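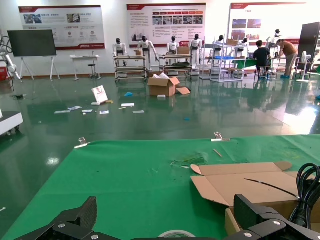 Plillel is a one-person tape label and mail order for black, speed and doom metal, and I run it from Sondville in whatever hours are left after my day job. I started it because I kept buying demos from bands nobody near me had heard of, and then I wanted to put a few out myself! Most of what you'll read below comes from emails I get over and over, so please have a look before you write. The one I get most is about packing, and the answer is cardboard, lots of it. A box opened out flat, like the one on the green cloth up there with the black wire running across it, will give me enough stiff pieces for a good pile of LP parcels, so I never throw one out.

What do you sell?

Cassettes mostly, then some CDs, and a small shelf of LPs that I trade for with other labels. Patches when a band sends me some. I don't do shirts anymore (sizes, exchanges, more sizes — never again).

How many copies do you make of each tape?

It depends on the band. The first Strebel demo was a run of 397, which is a silly number, but that's how many usable shells were in the batch and I wasn't going to order more just to round it up. Every copy is numbered by hand. Their second one was 800 and those are still in stock.

Will you repress the Ronditeo tape?

The band and I both want to. They've found the original four-track reels and would like to redo the transfer first, so I'm waiting on them. I'll put it in the newsletter when there's something to tell.
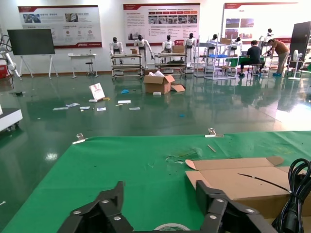
Green cover clipped down along its far edge, cardboard on the right.

My tape sounds muffled. Is it broken?

Probably not! Try it on a second deck if you can borrow one. Clean the heads with a cotton swab and a little alcohol, wind the tape all the way forward and back once, and play it again. If it's still dull compared to the download, write to me and I'll swap it. Do bear in mind that some of these recordings were made in a rehearsal room with one microphone and are supposed to sound like a cement mixer. I love that, but I get that it's a shock if you come from studio stuff.

When do orders go out?

Twice a week, after work. I'm closed over the holidays and back on 27th December, and anything ordered while I'm away gets packed in the order it came in. January is slow at the post office here, so give it a bit longer before you start worrying.
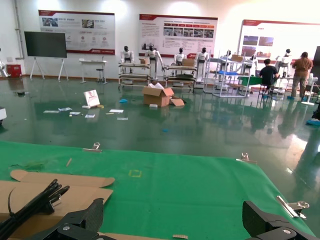
How do I send you my band's demo?

Email me a streaming link with two or three songs and a few lines about who you are and where you're from. Please don't attach files, my inbox fills up and then I miss actual orders. I listen to everything, though it can take me weeks to reply, and I only have room for a handful of releases a year.

Do bands get paid?

They get a fifth of the run in tapes to sell at shows, and after I've made back the duplication cost we split whatever's left down the middle. The rights stay with the band. There's no contract longer than an email, and if a bigger label wants to do the vinyl, great, go for it.

Can I order wholesale?

Sure, from ten copies up, mixed titles are fine. I'm also always up for trades if you run a label or distro — send me your list.

Is there a paper catalog?

There is, a folded photocopied thing that goes in every parcel. If you only want the catalog, mail me a stamped envelope.

Related pages

Shipping rates
Strebel: the demo years
Trade list
Interview with Ronditeo
How to clean a tape deck
Newsletter archive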